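About us

Home | What we test | Reports | About | Contact

Teltholm is a small testing house in Prusville. We look at machines that are sold, or about to be sold, as able to do chores in a home or light work on a shop floor, and we write down how they got on. We don't build them, and we don't take a share of anyone's sales.

The firm was started by Gunvor Strömberg, who spent 14 years signing off packing lines and had grown tired of product films with a cut every four seconds. Nilmini Wanigasekara joined her to run the test rooms. She sets the tasks, and makers see them on the morning of the test.

Our position

Can a machine do your housework yet? On what we have seen so far, no. Some can do one job in one room, provided the room stays as it was. That may be worth paying for in a warehouse. We doubt it is worth paying for in a kitchen with children in it.

We would be glad to change our minds -- the standing invitation to makers is meant seriously. But we want to see the dull jobs done all the way through, by the machine alone, at a speed a tired person would put up with.

How we work

Our basic house trial, known here as the Saria list, has 200 tasks. Each is run without a rehearsal. If a member of the maker's staff steps in, the task is marked as not done, however small the help. The shop-floor trial, the Kodikara list, is shorter and stricter about time. We hold 3,877 task records so far, and subscribers can read every one, failures included.

Clearing a table is the job we get asked about most, and the one where claims and results sit furthest apart. Makers like to show a plate going into a rack. Plates are stiff and keep their shape. A real table has a paper cup on its side, a knitted glove dangling off the edge and crumpled plastic beside a second glove, and each wants a different sort of grip. Squeeze the cup as you would a bottle and it folds. Then somebody has to decide what is rubbish and what goes back in a drawer. 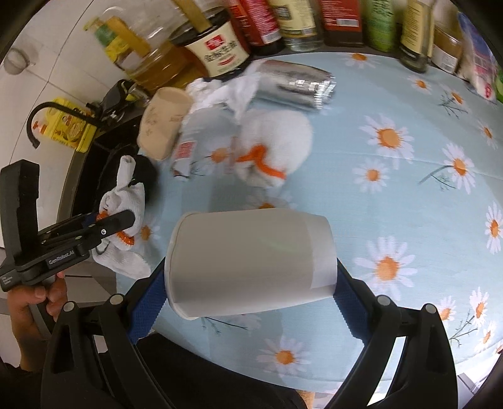 Grip is where we expect progress first, and we give credit for it in our reports. Two fingers with blue pads can hold a paper cup by its rim and base with a person's hand nearby working a second gripper. Our question is what happens when the person goes home, and on that we have had a lot of promises and very few results.

Working with us

Makers pay a flat fee of 2,000 per trial, agreed before we start and owed whatever the outcome. The next round of house trials opens in September. Shops and care homes thinking of buying can ask us to sit in on a demonstration, and we will tell you which questions to put -- usually the first is who is holding the controls.

Page last updated 5/10/26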